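The bowl drawer

30 October 2021

I have been putting off the bowl drawer since last December, when I got it shut by leaning on it with a hip and decided that counted as putting things away. This week it stopped opening. Something in there had swung upright and wedged itself against the underside of the counter, and for two days I ate cereal out of a measuring jug like a man on the run.

Alby Partington came over with a long spatula and a lot of confidence. It took him seven minutes, most of it spent lying on my kitchen floor making remarks. The culprit was the lid of a Padurow salad set. I don't own the salad set. I have never owned the salad set. I own the lid.

So everything came out onto the table. I am not going to list it all, but the low points were as follows.

A nest of Ramik mixing bowls, bought in a fit of optimism for 40 dollars, which nest beautifully provided you put them back in the right order, and I have never once put them back in the right order.

One Tautahi casserole dish, chipped, too heavy to lift when full and only slightly less so when empty. It stays. My aunt would know.

Plastic cups. So many plastic cups. I have no children and I don't give picnics.

Alby is of the opinion that a household needs two bowls, one for mixing and one for salad, and that anything past that is vanity. He has 1,185 records in his spare room, filed by mood, so I took this under advisement.

The rule we settled on was that a thing could stay if I could say what I had last made in it. This sounded fair until I was standing there defending a colander. I lost a soufflé dish that way, and a set of ramekins that I had been keeping crème brûlée-ready for the better part of a decade – no brûlées, I'm sorry to say. The bread bowl survived on a technicality (I once soaked a sprained wrist in it).

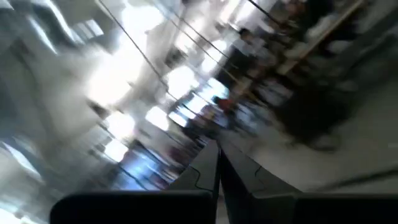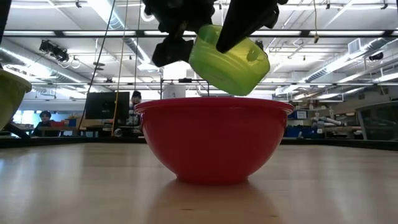
My real weakness is plastic, and Alby knows it. Stoneware I can part with, because it's heavy and it makes me feel judged, but give me something light in a loud color and I'm helpless. A red mixing bowl with a wide rounded rim and a lime-green cup tipped over it, and I'm already wondering where I could fit the pair of them. That rim is the whole argument. You can get a proper grip on it with one hand and beat eggs with the other, and you can't say that for any of the Ramiks, whose edges are so thin that I've chased one the full length of the counter with a whisk. A see-through cup is handy too, if you like to know how much milk you've got left without tipping it down your shirt.

The keepers went back in the drawer, biggest at the bottom. The rest is in a Stisard crate by the back door, where it has been for three days and where I have already been into it twice for the colander.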